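[Flelcombe-bench] Re: Stonano wrist camera kit – worth it for a small shop?

From: Chaltu Assefa
To: Flelcombe-bench list

Brodie Sheehan wrote:

> Has anyone on the list lived with the Stonano wrist kit for longer than a
> demo? We have one arm, an older one, and we want it to pick soft goods out
> of a tray and put them in a second tray. The sales page says the camera
> and finger set will bolt to "most flanges" and that setup takes an
> afternoon. I have heard that before.
>
> What I want to know:
>
> Does the camera hold up near a window or a work lamp?
> Are the fingers any good on thin stuff, cloth and film mainly?
> How bad is the software?
> Would you buy it again, or would you get the Plakuvau and be done?
>
> Budget is tight and I only get to ask for this once.
>
> Brodie

Brodie,

We have had ours since February and it has been on the arm most working days. We paid for it ourselves and I have no deal with them. I'll take your questions more or less in order, with some things you didn't ask.

Mounting first. The adapter plate fit our flange with no trouble. The screws in the bag were too short for the plate plus the spacer, so I used our own. If your arm is older than ours, measure the bolt circle before you order. The drawing on their site is correct but it is for the plate without the spacer, and you will want the spacer if you plan to run the cable down the inside of the wrist. I ran it down the outside the first time and it snagged on the second day. There is a small clip for it that looks like packing material. Don't throw it out.

The afternoon claim is fair if all you want is a picture on the screen and the fingers opening and closing. Getting it to the point where I would walk away from it took us most of two weeks. A lot of that was our own tray layout and would have been the same with any kit.

Now the camera. It is small and light and the view of the fingertips is good in even light. In uneven light it is not good. The automatic exposure is slow, and it weighs the whole view evenly, so if there is a lot of dark mat under the arm and something pale and brightly lit next to it, the pale thing goes to plain white. You lose the folds and the edges, and on soft goods those are what you need. This is from our bench:

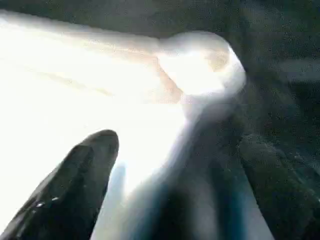

Wrist view on automatic exposure. One finger at left, pale item washed out by the light.

The rounded end still has an outline, and you can make out faint creases inside it. To the left of that it goes to glare, and I would not trust any grasp planned from that part. The dark side on the right is grainy too, so you are losing at both ends. If your trays are near a window, plan on a blind or a screen. If it is a work lamp, move the lamp so it comes from behind the camera and put something over it to spread the light. We taped baking parchment over ours. It has stayed that way.

You can set the exposure by hand and I would do that from the start. The setting is in the config file and not in the menus. I have ours at 70 and left it there. That number will mean nothing in your room, so start low and bring it up until you can see texture on your palest item, then stop. The dark areas will look worse on screen than you would like. For our picks that has mattered a lot less than the highlights.

One warning on this. A firmware update puts exposure back to automatic and does not tell you. I lost a morning to it. Write your value on a piece of tape on the controller.

Fingers. They are a plain rounded-tip pair, dark, and quite slim. On cloth they are good. The tips get under a fold and close without bunching everything up, and I have not had one tear anything. On thin film they are only fair. Film slides, and if it is lying flat there is nothing for the tips to get hold of. We ended up putting a soft mat under the tray so the tips can press down a little before they close. That helped more than anything I did in software.

There is a rubber sleeve set sold as an extra. I bought it. The sleeves grip film better but they are thick, and then you can't get into a fold, so you trade one problem for the other. If you do mostly cloth, skip them. If you do mostly film, buy the sleeves and put up with it, or look at a suction tool, which Stonano doesn't make.

The finger surface picks up a bit of shine as it wears. Under a strong light that gives small bright spots in the picture. The edge finder once took one for a corner of the item and the arm went for its own finger. It stopped by itself and no harm was done. A scuff with fine abrasive pad takes the shine back down. I do that when I clean the lens.

Software. The driver is solid. It has not dropped the camera on us except when the cable was the cause. The viewer is basic but it works, and you can record from it. The grasp helper that comes bundled is where I would lower your hopes. It does well on boxes and bottles and it is poor on anything that changes shape. It wants a clean outline, and when the picture has one bright area running into another it draws the outline through the middle of nowhere. We use our own script for the picks and only use theirs for the approach height.

Their manual has three pages on cloth. They were written by someone who has done it, and I would read them before buying because they are honest about the lighting. The PDF is on the product page under support and you don't need an account.

Also on software: the recorder saves what the camera gives it, so if the exposure was wrong on the day you cannot get the detail back afterwards. If you plan to collect runs for training, look at the first recording before you do the rest. I did not, and threw out a full batch.

Support. I wrote to them twice. The first time was about the screws and I had an answer the same day and a bag of longer ones in the mail. The second was about the exposure reset and I was told it was known and would be looked at. It has not been fixed as of the version we are on. I would call that average.

As for Plakuvau, we had one on loan before we bought. The camera is better, no question. It has a proper spot meter, so you can tell it to expose for the area between the fingertips and leave the rest alone. That would have fixed most of what I complained about above. Against it, the whole unit is heavier, and on our arm that meant slowing the wrist down. It also costs enough more that we could have bought a Stonano and a spare for the same money. If your arm has payload to burn and you can't control the light, I would get the Plakuvau. If you can put up a blind and move a lamp, I don't think it earns the difference.

There is also the Villanueva finger set, which is fingers only. I have not used it. People on this list have, and said the tips are softer. It is supposed to fit the Stonano body with a different pin. Maybe someone can confirm that for Brodie, and for me.

What I would do with one request and a tight budget:

- Buy the Stonano kit, base version, no sleeves unless you are mostly on film.
- Ask for the longer screws when you order.
- Set aside money for a blind or a screen, and a plain diffused lamp.
- Use a mat that is mid gray and not close to black. Ours is too dark and I think it makes the automatic exposure worse. I have not swapped it yet.
- Buy one spare cable. It is the part that wears.

Would I buy it again? Yes, for the work we do, which is mostly cloth out of a shallow tray at an easy pace – nobody is waiting on the arm. If I had to hit a fixed rate I would want the better camera.

Before you decide, put your palest item in your tray, turn on whatever light you have, and look at it with any cheap camera held at wrist height. If the picture goes white there, expect this one to do about the same until you fix the light.

I can send you our config file and the pick script if they are any use. The script is not tidy. I am usually at the bench until 4 p.m. if you would like to call and have me try one of your items on it. Mail me a couple and I will run them in both lamp positions and send back the recordings.

Chaltu

Filed under: Grippers & End Tools, Buying Advice

Related messages
Stonano wrist camera kit – worth it for a small shop? (Brodie Sheehan)
Villanueva fingers on other bodies, which pin?
Cable routing on older wrists
Plakuvau spot meter settings for shiny parts
Cheap ways to diffuse a bench lamp

Flelcombe-bench list archive | Contact the list owner | Messages are copyright of their authors | Back to top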